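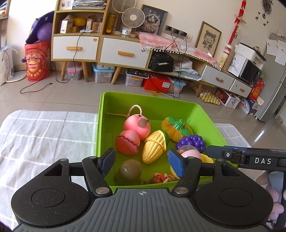 April, evening: second day with the trial kit

I promised Doaa Belhaj that I would write down my opinion while it is fresh, so I start before dinner. The trial is offered by Preltlow. They lend the two hand-held grippers and a small guide, and we send back recordings from a normal home. If we are satisfied, we can take the paid plan, where the target is 1,000 recordings. For the trial it is only 40.

Today I worked with the green box and the toy food. The task is easy to say: take one piece, move it, let it go. The corn I like very much, because it has a long shape and the blue pads hold it along the side. The grapes need more attention. I must turn my wrist more than I would do with my fingers, and after some time I feel it in the elbow.

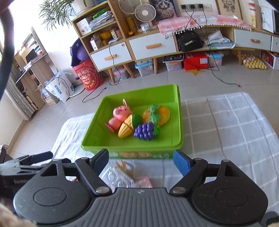
The guide says that both hands should stay natural. I understand the idea, but it is difficult to be natural when you think about it. My left hand is slow and always wants to wait for the right one. Maybe this is useful for them, maybe not. I wrote it as a question in the form and I hope that somebody at Preltlow will read it.

What I appreciate is the opening of the fingers. It is wide enough for the bigger toys and I do not need to push. What I appreciate less is the cable. I move, and I must think where it is. At Wenau, where I tried another set last winter, it was the same trouble, so perhaps it is a general thing. 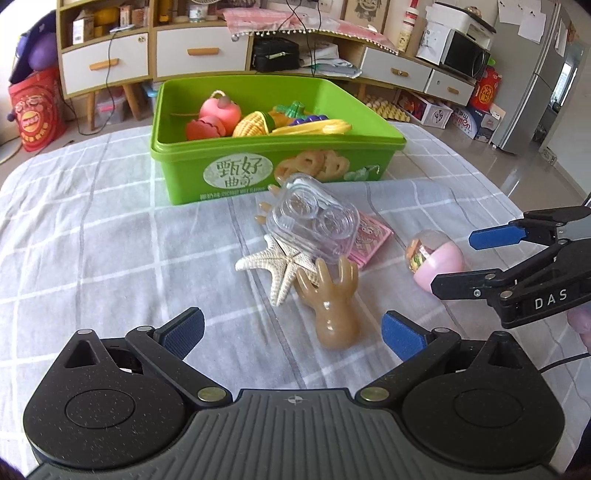
The soft objects are the real test for me. A rubber hand with open fingers changes its form as soon as you press it, and I never know which finger I will catch. The contact lens case is small and smooth, and I needed patience with it. The guide gives two lines to small objects, which is too short. It should have a full page, with advice on the angle of approach.

I finished 17 recordings before I stopped. I deleted none, even the bad ones, as the guide asks.

About the price I am still not sure. Slaoui offers a longer loan, but without any help by telephone, and I have already called Preltlow two times. They were polite and spoke slowly for me.
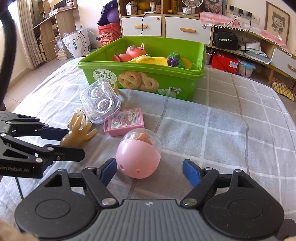
Abdelghani Chraibi wrote to me this afternoon that I should not decide before I have tried the kit in the kitchen, with real cups and spoons. According to him, toys forgive too much, and in his own trial he changed his opinion on the third day. He also finds the paid plan too long for one person and would ask them to divide it.

I answered that I will do the cups tomorrow morning. I must ask Doaa if she can lend me her Dislow scale, to know how heavy the full cup is. And I have to buy tape.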